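# Wrist cam loses the clear rails, planner drives straight at them

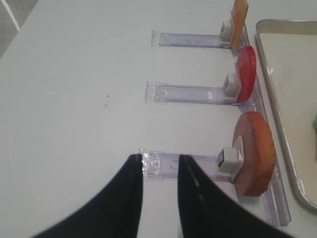

*Wrist view at the pre-grasp pose, September setup*

**snezana_v**

Right, I've been going round in circles on this for most of a week and I'd love some fresh eyes.

The task is simple enough on paper. Toy food pieces with white blocks on them, one at the end of each clear plastic track, and the arm has to pick them off by the block and put them in the tray on the right. The coloured bits are fine. The red disc segments beautifully, and so does the fat burger-looking one nearest the gripper. The white blocks are so-so against a pale table, but I can live with so-so.

The tracks are what's killing me. Depth goes straight through them. The collision map has the table, it has the food, it has the tray, and where the tracks and the long rail ought to be there's a lovely flat nothing. So the planner picks the cheapest approach, which is low and from the left, and that takes a fingertip into the end fitting of the nearest track. Four times out of five it stops on the force limit. The fifth time it shoves the lot sideways and I have to line everything up again.

The planner is Begović (our in-house one, a sampling thing with a smoothing pass on top) and perception is stock Wasier with the default mask model. The octree gets cleared every 2 seconds. Is there any sane way of getting transparent stuff into the map, or do I just hard-code boxes like an animal?

---

**ramesh_s**

Hard-code the boxes. I'm not joking. Do your tracks move between runs? If they don't, you've got a fixture, and fixtures belong in the scene file. Measure them, stick in a padded box for each one plus a long one for the rail, carry on with your life.

I spent a whole summer trying to get depth out of clear acrylic and the thing that shipped was a text file with nine boxes in it.

---

**snezana_v**

They're not fixed down though! That's the whole point of this bench, the layout gets shuffled. Not hugely — a few centimetres, a few degrees — but enough that a padded box is either in the wrong place or so fat the gripper can't get to the block at all. The gap either side of the nearest block isn't generous.

---

**BogiL**

Have you tried it on RGB only? The long edges of the tracks are perfectly visible in your picture, they come out as thin purplish lines. You don't need depth for that. Fit lines to the edges, intersect them with the table plane (you must have the table plane, it's most of what you're looking at) and you've got a pose for each track. The height you know from the part.

We do this for clear tubing in Muraveo and it's dull but it works. Rough order of things:

1. Mask out anything Wasier is confident about, so the food, blocks and tray don't give you stray lines
2. Run the line detector on what's left
3. Throw away anything that isn't near-parallel to a friend
4. Project to the plane, snap your track model to the pair
5. Push it into the planning scene as a mesh with its own ID, so the octree clear doesn't wipe it

Number 5 caught us out for ages. If you add it as points it vanishes on the next clear and you'll think the detector's flaky when it isn't.

---

**ramesh_s**

I'd be nervous of that, Bogi. Look at the glints on the middle track. Move the arm a bit and they all slide along, and if one lands next to an edge your line goes with it. There's also the edge of the table top left and a pale line on the floor past it, and a line detector will be thrilled with both of those.

---

**BogiL**

The floor line isn't on the table plane so it goes in the bin as soon as you crop to the table. The table edge is the crop. Glints are short and bright, the edges are long and dark, and you can filter on both. I'm not saying it's free, I'm saying it's an afternoon.

---

**ramesh_s**

It's never an afternoon.

---

**mihret_n**

Can I be annoying and ask about the fingers? In that picture the right fingertip is sitting over the bottom track and the left one is right by the end fitting. If that's your pre-grasp pose then you're already very low by the time you look. Why not look from higher up, with the fingers clear of everything, fit the tracks once, then move in?

Also check your self-filter. The fingers are big dark shapes at the bottom of the image, and if the filter's padding is generous it'll be chewing the nearest end of the nearest track out of whatever you detect. Same corner you keep hitting. Might be coincidence, but I'd look there before writing any new code.

---

**snezana_v**

Oh no. Mihret, I've just looked and the self-filter padding is set to the value from the old gripper, which was much wider. So even a perfect detector would have had a hole precisely there. Brilliant. Thank you (and I hate it).

Bogi, I like the line idea and I'm going to have a go. I hadn't thought about the separate ID at all and I'd definitely have walked into that.

---

**selma_stoj**

Bit of a different angle, sorry. Why does the planner think low and from the left is cheap in the first place? If you put a cost on tip height during the approach it'll come in from above by itself, and then you care a lot less whether the tracks are in the map. I run Begović too (hello!) and the default weight on that term is 0. Ours is at 900 and it behaves like a different planner. I went up to 1000 at one point and saw no difference, 2000 and it started refusing plans.

I know that's papering over the perception problem. But you could be picking things up tonight.

---

**BogiL**

It is papering over it! The first time someone props something under a track she's back to ramming it, and with no idea why.

---

**selma_stoj**

Then she'll have had a working demo in the meantime. We're not all writing Muraveo.

---

**ramesh_s**

Siding with Selma here, and not only to wind Bogi up. Do the height cost first and treat the line fitting as a proper job for later. I'd still put a box on the long rail as well, it's the biggest clear thing there and the food is hiding a good stretch of it, so I don't see line fitting getting the upper half from that viewpoint anyway.

---

**BogiL**

You only need the bit you can see. It's a straight rail, extend it.

---

**snezana_v**

Quick update before I go home. Padding fixed, height weight at 900, look pose moved up. It now comes over the top for the red one and the big one, three clean picks each. The orange piece at the far end still gets refused, "goal in collision", and I think that's because it's so thin and leaning that the mask swallows the block and the food together. So the planner reckons the thing I want to grab is an obstacle.

Line fitting starts tomorrow, I've pinched the old Funville bag files to test against as they've got clear parts in. If anyone has a sensible minimum line length in pixels for this sort of distance, shout.

---

**mihret_n**

Start long and come down till you see all the track edges. For the orange one, try dropping the block's mask threshold by itself and leaving the food where it is. It's a per-class setting in Wasier, under the second tab.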